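Packing Your Toiletry Kit: Frequently Asked Questions

Wostel Guest Information
Updated 27 May 2022

These are the questions guests send us most often before a stay, and the ones the front desk hears on checkout morning. They cover packing a wash kit, keeping it clean while you are here, and getting everything home again. If your question is about towels or bedding, see the Linens page.

Where should I lay out my things before I pack?

Use a clear, flat surface with good light. A plain table works better than a bed, where small items slide into the folds of the blanket. Wipe the table first and let it dry.
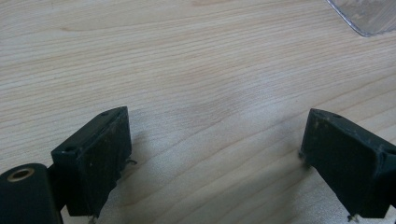 Reading time: 4 minutes

Pale wood is good for this. Dark caps, razors and hair ties show up well against it. Clear plastic is harder to see on any surface, so put lids and clear pouches in one corner and keep them there until the end.

What do I need to bring?

A toothbrush, toothpaste, soap or body wash, shampoo, a comb or brush, deodorant, and any medication you take. Shared bathrooms at Wostel have hand soap at the sinks but no shampoo or body wash. The desk sells small bottles of both, and toothbrushes when we have them in stock.

What should I leave at home?

Glass bottles, mostly. The shower floors are tile and broken glass is hard to clear out of the drains. Full-size bottles are allowed but they take up a lot of the locker shelf. Hair dryers are available at the Prusow building. Ask at the desk there and leave a room key as deposit.

How do I pack a toothbrush so it stays clean?

Rinse it, shake it, and let it air dry before it goes in the bag. If you have to leave right after brushing, dry the handle with a towel and wrap the head in a clean tissue until you can set it out again. Don't leave it in a sealed tube overnight. A cover with holes in it is better than one without.

Can I set my toothbrush down on the table in the room?

For a minute while you pack, sure. The tables are wiped between guests, but people also put bags, phones and food on them. Rinse the brush before you use it, or lay it on a clean washcloth. For the length of your stay, use the cup on the shelf.
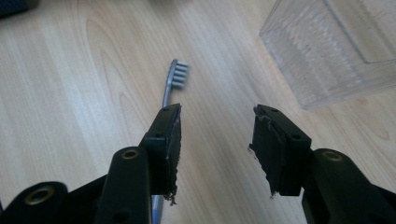

Toothbrush on the wooden surface, head pointing away.

Does the type of toothbrush matter for travel?

Not much. A slim handle fits more cases than a thick one, so check yours before you buy a case. Folding brushes save space but the hinge needs to be rinsed well. If you bring an electric brush, pack the charger in the same pouch. Chargers are the item guests most often call us about after they get home.

When should I replace it?

When the bristles are bent or splayed, or every three to four months. Some guests keep a second brush in the travel kit all year. That's fine, but it should be replaced too - write the month on the case if you tend to forget.

Clear pouch or cloth bag?

Either. With a clear pouch you can find things without emptying it, and you may need one for liquids if you are flying. A cloth bag dries faster and can go in the wash. Éabha Ó Conaill, who runs the Dierckx house, suggests both: liquids in the clear pouch, everything dry in the cloth one.

Something leaked in my bag. What now?

Take everything out and rinse each item separately. Wash the pouch in warm water with a drop of dish soap, turn it inside out and hang it up. The utility sink at Dierckx is open to guests until 20 minutes before the desk closes. Toothpaste comes off fabric more easily if you scrape it first and wet it second.

I left something behind. Can you send it?

We mail medication, glasses, chargers and electric toothbrushes at your cost. For hygiene reasons we throw out used manual toothbrushes, open razors and opened bottles. Other items are held until the end of the following month. Email Philomena Ó Dálaigh at the front office with your room number and the date you left, and put locker 2102 in the subject line if you stayed in the Skatano annex and used the shared overflow locker there.

Is there a printed version of this page?

Yes, ask at any desk for sheet 1423. It has the packing list on one side and the bathroom hours on the other. The sheet was last reprinted in November and still shows the old Prusow hours - go by the sign on the door.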